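Home from the Stivenmont show and shine, sunburnt on one side only. Quick post before bed.

Got there at 3 on Friday arvo thinking I'd be early. Ha. Already a line of utes back past the servo and onto the Bakke road. Parked in a paddock, walked in. Gold coin entry, same as last year, good on them.

Best thing there for me was a straight six wagon, faded green, original paint, never restored. Owner drove it 288 kilometres to get here with no air con and a thermos. Windows down the whole way. Loved it. Also a row of old panel vans, a hearse (!), and a lot of very shiny stuff that came in on trailers. Not my thing but the chrome was nice.

Sausage sizzle ran out. Raffle was a socket set, didnt win. Didn't win the meat tray either. 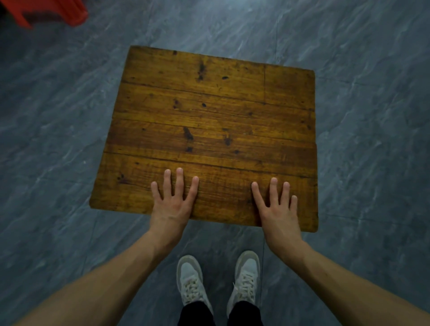
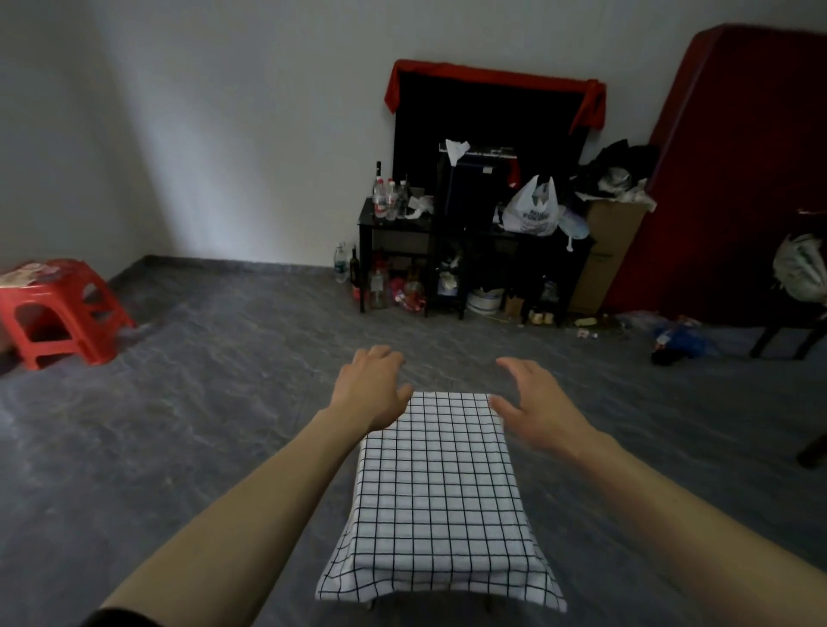
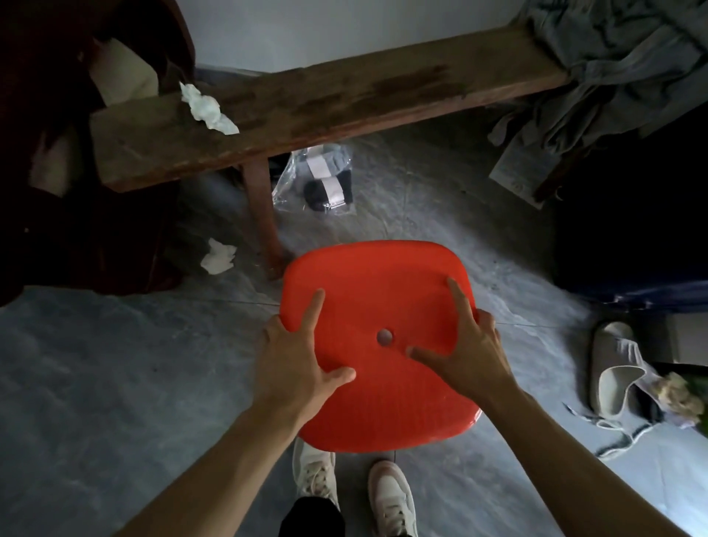

Jonatan Skjelbred reckons the trailer cars should get their own class, and that if it can't do 40 k's on its own wheels it shouldn't be up for best in show. He'd said the same to the judges, apparently, twice. I'm with him mostly. Though a bloke's allowed to keep his car clean I guess.

Best in show went to a trailer car, of course. Wagon got nothing. Robbed.

The drive out was the good bit, everyone leaving at once, horns going, kids on the fence waving. Took me 30 minutes to get out of teh paddock and I didn't mind at all.

Trutumow swap meet is next, in August. Need a left tail light and a window winder if anyones got one.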